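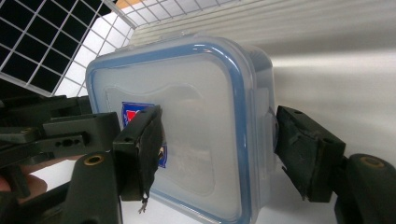

Page 19 of 30

Household Storage and Pantry > Dry Goods

Flour and rice clumping in containers with a gasket lid

Posted by Tinari
September 2, 2022
Viewed 1039 times

I moved all of my dry goods out of paper bags in May. They now sit in clip-lid plastic containers with a silicone gasket, the kind with a locking flap on each side. The pantry is an interior closet that shares a wall with the laundry room. Relative humidity in there reads between 55 and 65 percent on a cheap hygrometer, higher when the dryer is running.

The sugar and the dried beans are fine. The all-purpose flour has formed soft lumps near the top of the container, and the white rice smells slightly stale. I expected the opposite result from an airtight container. The lumps break apart under a fork and I see no mold or insects.

What I have already done:

Washed and dried every container before the first fill. They were left on a rack overnight, gaskets in place.
Filled the flour container to within an inch of the lid.
Checked that all the flaps close with a click.

I would like to know whether the gasket is leaking or whether the moisture was in there from the start. I would also like a test that does not involve buying equipment. Replacing the whole set is not something I want to do over one bad container of flour.

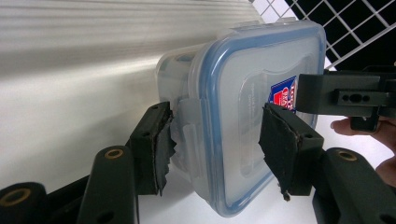 One more detail that may matter. The flour container gets opened nearly every day and the bean container maybe twice a month. The rice is somewhere in between. All of them are on the same shelf, the one closest to the laundry wall.

Rotar
Member, 476 posts

Your third sentence on washing is the likely cause. A gasket left in its groove during drying holds water underneath it. The top surface feels dry, the channel does not. You then closed the lid over the flour and that water had nowhere to go except into the product. Lumps near the top are consistent with this.

Procedure:

1. Empty the container. Sift the flour into a bowl and inspect it. If it smells sour or musty, discard it.
2. Pull the gasket out. Use a fingertip or the handle of a teaspoon. Do not use a knife, since a nick in the silicone is a permanent leak.
3. Wash the gasket and the groove with dish soap. A soft toothbrush fits most grooves.
4. Dry them separately for a full day.
5. Reseat the gasket without stretching it. Start at one corner, press in the opposite corner, then the other two, then the straight runs. If you start at one point and work your way around, you usually end up with a small bulge at the finish, and the bulge lifts the lid.

For the leak test, put a dry paper towel inside the empty container, close it, and hold it under water in the sink for one minute. Dry the outside completely, including under the flaps, before you open it. A damp spot on the towel tells you which side is at fault. Bubbles while it is under water tell you the same thing sooner.

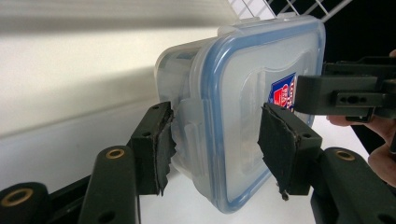 If the towel comes out dry, do the test again with the container turned over. Some lids seal well upright and poorly when the weight of the water is on a different side. For pantry use you can ignore a failure that only shows up upside down, but it is a sign that the gasket is getting near the end of its life.

Silicone also takes on odor. If the rice smell stays in the gasket after washing, leave the gasket in a 250 degree oven for 30 minutes. Check that it is silicone first. Other rubber compounds may not tolerate that.

Nedimberg

just put a few grains of rice in the flour, works for salt

Hauksdóttir
Moderator

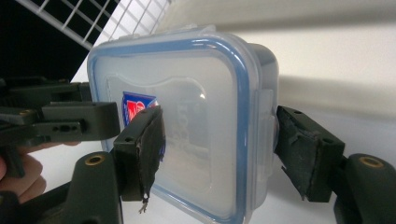

Reading time: 2 min

Rotar's test is sound and I would run it first. I disagree on the cause, or at least on it being the only cause.

Opening frequency explains the pattern as described. Each time the lid comes off, some of the dry air above the flour is exchanged for pantry air at 60 percent or so. Flour has a very large surface area and takes up that moisture at the top layer. Beans take it up slowly and are opened rarely.

Two changes should be enough. Keep the main supply in a large container that stays closed, and decant a week's worth into a small one for daily use. Move both to the shelf farthest from the laundry wall.

Rice grains in a salt shaker work because the quantity of salt is small. In several pounds of flour they do very little, and you will have to sift them out. A food-safe silica gel packet does more. Replace or recharge it when the indicator changes color.

On the stale rice: check the date on the original bag if you still have it. White rice keeps for years, but it absorbs odors from detergent and dryer sheets, and a loose gasket will let those in. Brown rice goes rancid within months in any container, so do not judge the seal by it.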